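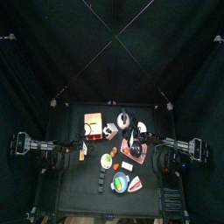
# Kitchenware Lending: Frequently Asked Questions

The Garer Lending Library provides kitchen equipment to residents of Garer and Tranumthorpe. The collection currently holds 1,126 items.

## Who may borrow?

Any resident aged 18 or over with a current library card. Residents of Kornmont may apply for a visitor card at the front desk.

## How many items may I have at one time?

Each card allows four items. A set, such as a stand mixer with its attachments, counts as a single item.

## How long is the loan period?

Two weeks. Loans may be renewed once, unless another member has placed a hold. Canning equipment may not be renewed in August or September.

## Is there a charge?

Borrowing is free. Late items are charged at $2 per day, up to the replacement cost of the item. Cards with unpaid charges of more than $5 are suspended until the balance is cleared.

## In what condition must items be returned?

Items must be clean, dry, and complete. Cast iron should be wiped with a light coat of oil and must not be put in a dishwasher. Please return all lids, blades, and printed instructions.

## What if something breaks?

Stop using the item and tell the desk when you bring it back. Members are not charged for ordinary wear. Please do not attempt repairs to electrical items.

## Where do I return items?

All kitchenware must be handed in at the desk before 5 p.m. The outdoor book drop is for books only.

## May I donate equipment?

The library accepts donations in working order. We are unable to take pressure cookers, deep fryers, or nonstick pans with a scratched surface. Donated items that do not enter the collection are offered at the November sale.

## Can I reserve an item for a certain date?

Yes. Reservations may be made at the desk or through your online account and are held until closing time on the pickup date.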